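Short thread on something we found while collecting lacing data for the Graltier project. It's a method note, so no demo video, sorry.

Background for anyone new: Graltier is our attempt at getting a two-arm setup to handle shoelaces. Threading, pulling through, evening up the ends. Shoes stay on the table the whole time. We started in April.

We don't teleoperate for this. A person does the task by hand, we record where the hands go and what the cameras see, and the policy is trained on that. Teleop with laces was painfully slow for us and people got tired of it fast.

The trouble with hand recordings is that people don't lace a shoe in steps. They pull with one hand while the other is already hunting for the next hole. When you cut the recording into segments for training, there's no clean place to cut.

Our first labeling scheme was by hand motion. A segment ended when both hands slowed down. It's simple, it runs without a human, and it works fine on our box folding data, so we used it again without thinking too hard.

On laces it was bad. Hands slow down when a lace snags. They slow down when the person is looking for the tip. They often don't slow down at all when the lace goes through, and that was the one moment we cared about.

So we tried cutting on lace tension instead. There's no tension sensor in the setup. What we have is hand pose from the trackers and close video of the fingers, so tension is inferred from those two.

The rule is plain. If the distance between the hands grows while the fingers stay closed, call it a pull. If the fingers open, the pull is over. Everything between two pulls is a "search" segment, and search segments get their own label. 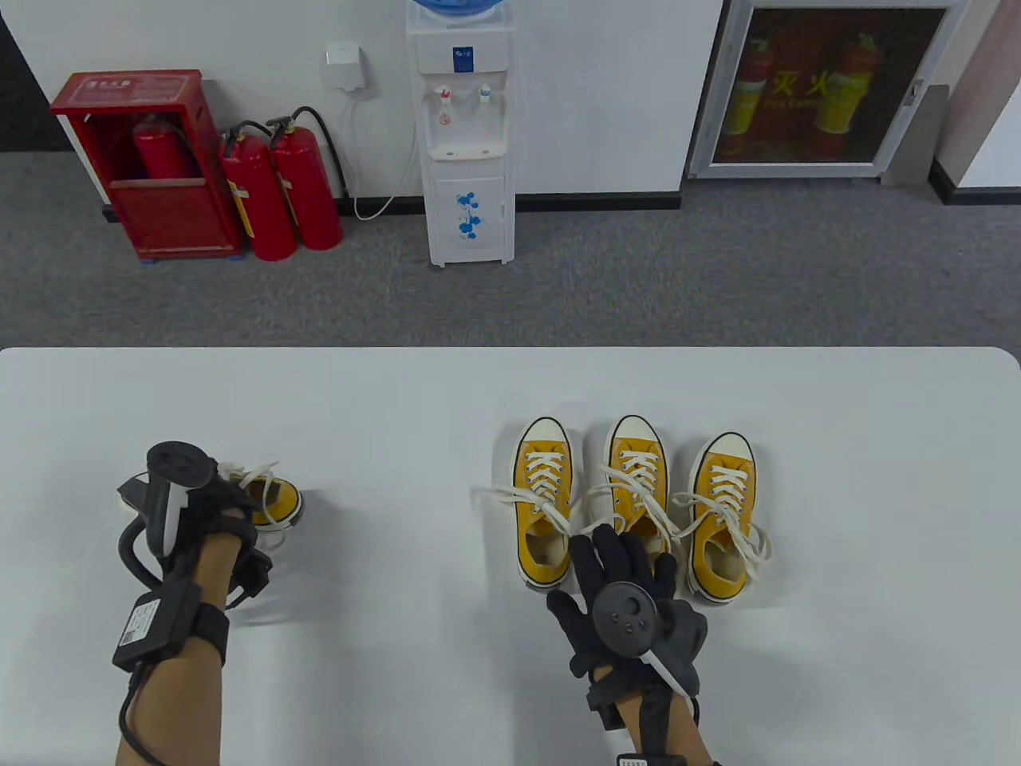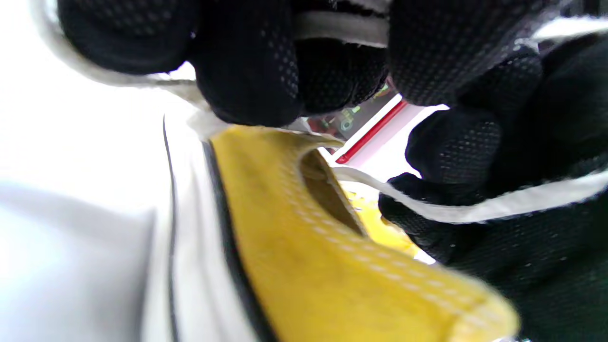
Canvas sneakers, white laces, knit gloves on both hands.

We compared the two schemes on the same recordings. Same network, same training length, same shoes. The only thing that changed was where the cuts went and what the segments were called.

Test was 50 tries per scheme. One try = take a lace that's already through one hole and get it through the next one, then pull it snug. Starting position of the lace end was shuffled every time.

Motion cuts: 8 out of 50.
Tension cuts: more than half. I'm not putting the exact number here because we're rerunning it with a second shoe type and I'd like to post both together.

Before anyone gets excited, a try is one hole. Nothing here laces a whole shoe. If you chain holes together the errors pile up quickly, and by the third hole the lace is usually twisted or the shoe has turned.

Where does the gain come from? Our best guess is the search segments. With motion cuts, searching and pulling were mixed in the same chunk, and the policy learned a kind of average of the two. It would close the fingers early and drag the lace away from the hole.

With search split out, it keeps the fingers loose until the lace end is close. You can see it in the logged finger widths. Under the old scheme they drift shut. Under the new one they stay open and then close in one go.

We also tested whether it was just having more segments. We took the motion cuts and split them randomly until the count matched. That did nothing useful. So the number of cuts isn't it, at least on our data.

Some practical notes, in case you're doing anything like this.

Gloves matter more than I expected. Dark gloves against a white table are easy to find in the video. White laces against a white table are not. We lose the lace in close views all the time, and half the errors in our pull labels come from that.

We talked about switching to colored laces and decided against it for the main set. Cerkon is doing a version with colored laces on their side, so there will be something to compare with later.

Set the exposure by the shoe, with the table as an afterthought. We did it the other way for the first 2 sessions and a lot of the lace detail is just gone. Those sessions are still in the set but marked.

Loose laces from a neighboring shoe get into the working area. We left that in on purpose after some arguing. A policy that has only seen one tidy shoe grabs the wrong lace as soon as a second one is nearby - we saw this a lot in early tests.

Tracker drift was smaller than we feared. The bigger problem was straps slipping on the wrist over a long session. Now everyone stops and reseats them every 3 shoes. It costs time, but the pose data is much cleaner.

The labeler itself is not fancy. Two thresholds and a smoothing window. It's part of Flusier, our segmenting tool, and it will go out with the next release. Thresholds are tuned for adult hands and flat laces. Round laces need different values and we haven't worked them out yet.

Things it gets wrong: one-handed pulls, where the other hand only steadies the shoe. It misses most of those. It also reads a person shifting the shoe sideways as a pull if both hands are closed. We fix those by hand for now.

Someone asked whether this carries over to other string-like stuff. We ran a quick pass on the Paisan drawstring bags and the cuts looked sensible, but we haven't trained on them. Cable routing is next on the list and I expect trouble there, since stiff cables push back and the "fingers closed, hands apart" rule may not mean much.

A write-up with the full numbers and the failed runs is in progress. I'll add it to this thread when it's up. If you have hand recordings of lacing or sewing with pose data and you're willing to share, my messages are open.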